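## Left gripper closes past setpoint on soft items (Kukimero pair)

### ingrid_c

Two handheld Kukimero grippers, blue pads, stock linkage. Task is moving fruit from the bag to a plate. The right unit behaves. The left unit overshoots on soft items: commanded to stop on contact at 5 N, it logs a peak of 14 N and then backs off. Result on Sunday was two crushed strawberries and one split cherry. No error code. The motor is not hot and the supply is steady.

Layout at the pick side, pads open over the front strawberry: 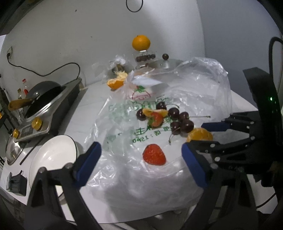
### dagim_n

Check the zero first. If the left encoder was zeroed with anything between the pads, the controller thinks it has travel left and keeps driving. Power off, clean both pads, close by hand until they touch, then rezero. Full open should read 52 mm.

Also, a crumpled bag is a bad surface for this. A pad tip that snags a fold puts side load on the finger, and the force estimate comes from motor current, so it will read that as contact or miss contact altogether.

### ingrid_c

Rezeroed. Full open reads 52 on both units. Left still overshoots, same peak.

I don't accept the bag theory. I get the same thing picking off the plate, where there is no plastic under the fruit.
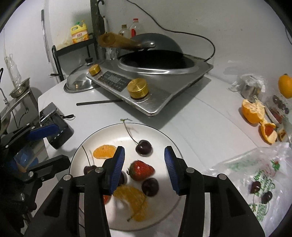

### bpeixoto

Fair, but the plate has its own problem. Look at the stems. One of them lies across an orange segment, and if a pad comes down on a stem first you get a small false contact before the real one. We saw that on the Kuswood line with grapes -- the controller took the stem as contact, released, then reclosed at full speed.

Can you post the current trace? Setpoint and peak alone don't say much.

### ingrid_c

Trace from the left unit, closing on a strawberry with no stems near it:

- contact threshold crossed
- motor current keeps rising for 600 ms
- stop command applied
- backoff to setpoint

Right unit on the same berry stops almost at once. So the threshold is detected and the stop arrives late.

### tseg_k

Then it's the filter. Olley firmware has a smoothing window on the force channel, and it is stored per unit. If someone loaded the rigid-part profile on the left one, you get exactly that delay. Compare the two config dumps.

Until that's sorted, keep fingers out from between the pads. Late stop on a berry is a late stop on a thumb.

### dagim_n

Agree on the config dump. I'd still swap the pads left to right before blaming firmware. Our Ezzat replacements were stiffer than stock and changed the peak a lot.

### ingrid_c

Dumps compared. The left unit has the rigid-part profile and the right one has the soft profile. I loaded soft on the left and power cycled. Peak is now 6 N on a foam block. I haven't run it on fruit yet, and I haven't swapped the pads.

### bpeixoto

Check that it survives a second power cycle. Ours reverted until we saved to flash from the service menu.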